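**Unit 3: Working rules for the handling cell**

Read these before your first session in the Lestbridge lab. They apply to all groups, including those on the Saturday slot.

- One person holds the enabling switch. Hand it over only when the arm is stopped.
- Set reduced speed before anyone steps inside the floor line. The limit is in the Besnard cell sheet.
- Check gripper fingers for cracks and loose screws at the start of each session. Write the result in the log, even if nothing is wrong.
- Use the lowest grip force that holds the part. Start at 15 N and go up in small steps.
- No lifting above shoulder height with people inside the line.
- After an emergency stop, find the cause first. Reset comes second, from outside the line.

Log entries need the program number, the part and your group. Program 2559 is the Dirneo pick routine; do not edit it. Save your own copy under a new number.

Risk sheets are due in April, one per group, 1000 words at most.

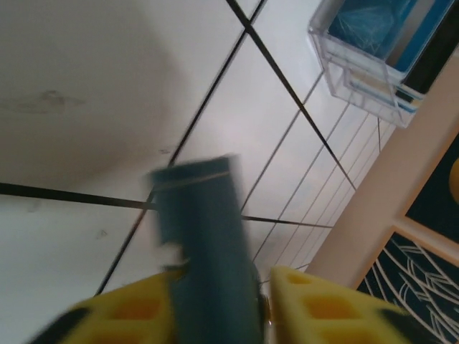
Who may restart the arm after an emergency stop?

The person holding the enabling switch, once everyone is outside the floor line and the cause is in the log.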